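Consolacion Lagman runs the robotics club at Gerkesdale, where students are teaching two arms to handle a syringe and colored liquid. They call the project Callus.

"We picked liquid so mistakes would show," she said. "You spill, you wipe the table."

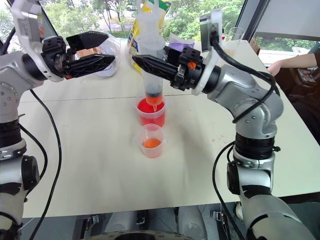
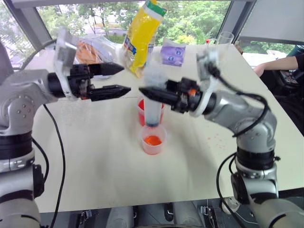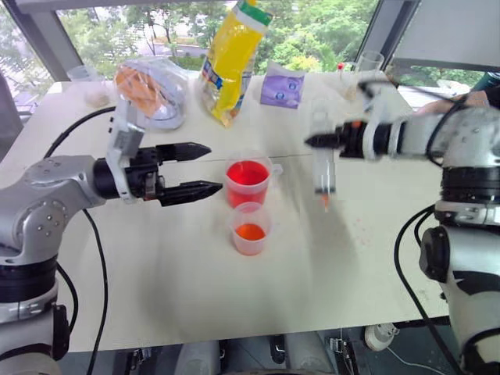 The Callus arms at the table, with the red and orange cups.

The club has 40 members and meets until January. "I want them to write down every bad run," Lagman said.

Comments (2)

usuga80: Is the club open to freshmen?

Tiltis: My son loves it.

Contact | © Gerkesdale | Back to top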